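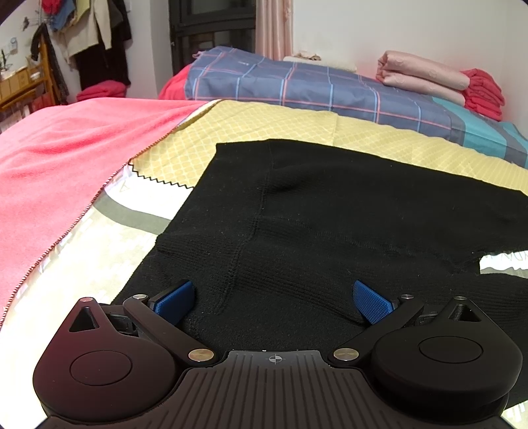 # grasberg-knits

Hi! I'm Mortimer Strickland and I put this dataset card together, so if something in it is wrong, open an issue and blame me. Grasberg-knits is the garment half of a bigger project on learning cloth handling from hand-held gripper demos. We wanted to know one pretty narrow thing: does it help a policy to see dark clothes on messy, colorful beds during training, or is it fine to train on neat tabletop data and hope for the best? (Spoiler: the beds help, but see the results section before you get too excited.)

## What you get

- more than 1,000 demos, each one a single fold or a single flatten
- wrist video plus gripper width for every time step
- a short text label per demo, such as "fold left sleeve in"
- a split file, `splits/by_home.json`, which keeps every home in only one split

Please use that split file! My first version split by demo and the numbers looked fantastic, and of course they did, the same blankets were on both sides. I was very pleased with myself for an entire afternoon.

## How we collect

A person holds the gripper, does the task on a real bed or couch, and we record the whole thing. No robot arm is needed at this stage, so it goes quickly. Each demo starts with the fingers open over the garment and ends with them open again and lifted clear. We ask people not to tidy up first. Quilts, pillows, piles of laundry -- leave all of it where it is.

The instructions for demonstrators are short:

1. Lay the garment out however you like.
2. Open the fingers and hold still until the recorder beeps.
3. Do one fold or one flatten at your normal speed.
4. If you drop the cloth, keep going. We label drops, we don't delete them.

That last one matters a lot to me. The Okafor baseline was trained on clean demos only, and it has no idea what to do when a sleeve slides out of its fingers. It just keeps moving toward the fold line with nothing in its grip, which is kind of sad to watch.

## Why black knitwear is its own subset 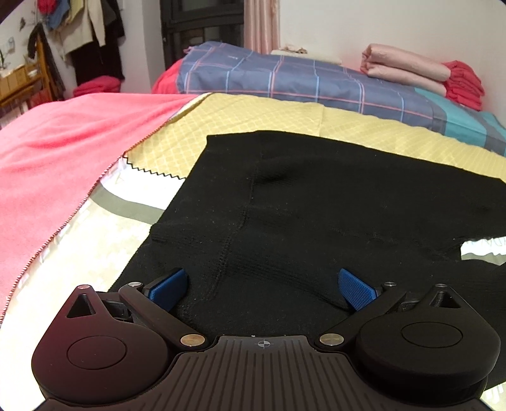 Dark knits give our edge finder more trouble than any other kind of clothing in the set, so they have their own folder and their own scores. Inside the garment there's hardly any contrast, and the model has to lean on small stuff. On this black one you get a raised seam that turns into a line of ribbed stitching, a long soft crease, and a few pale specks of lint, and that's pretty much it for landmarks in all that black. The outline is much kinder, with the yellow lattice bedding behind it and the coral-pink blanket off to the left. An early model got so fond of bright backgrounds that it would try to grasp the border between two pieces of bedding, so the labels now mark garment edges and bedding edges as separate classes.

## Results so far

We ran each policy for 23 trials on one dark sweater, in a home that isn't in the training split. A trial counts as a success if the sleeve ends up inside the body outline and stays there after release.

| Training data | Successes out of 23 |
|---|---|
| Okafor baseline (tabletop only) | 8 |
| Same model, plus grasberg-knits | 11 |

So yes, better, and still failing more than half the time. I don't want to oversell three extra folds. Most of what's left is the fingers closing on the top layer and missing the one under it, and I don't think more video alone will fix that. Touch sensing might.

## Loading it

```
pip install grasberg-knits
grasberg fetch --subset dark
```

The loader gives you frames, widths and labels already lined up. If you're on the older Wiltex recorder format, run `grasberg convert` first -- it's slow, go make coffee.

## Known problems

- Gripper width drifts a little over long sessions. Corrected values are in `width_fixed`, raw ones in `width`.
- "Flatten" labels are fuzzy. Two people can disagree on when a sweater is flat, and ours did, at length.
- Evening sessions have dark windows and sometimes dim reflections in the glass. I left them in.
- The Sakivska add-on (towels and pillowcases) uses different label names. A mapping file is coming in January, if I get the time.

## Using it

Research use is fine, and so is teaching. Please don't try to work out whose home is whose. If you train something on this and it beats our 11, send me a note, I'd love to see the failures too!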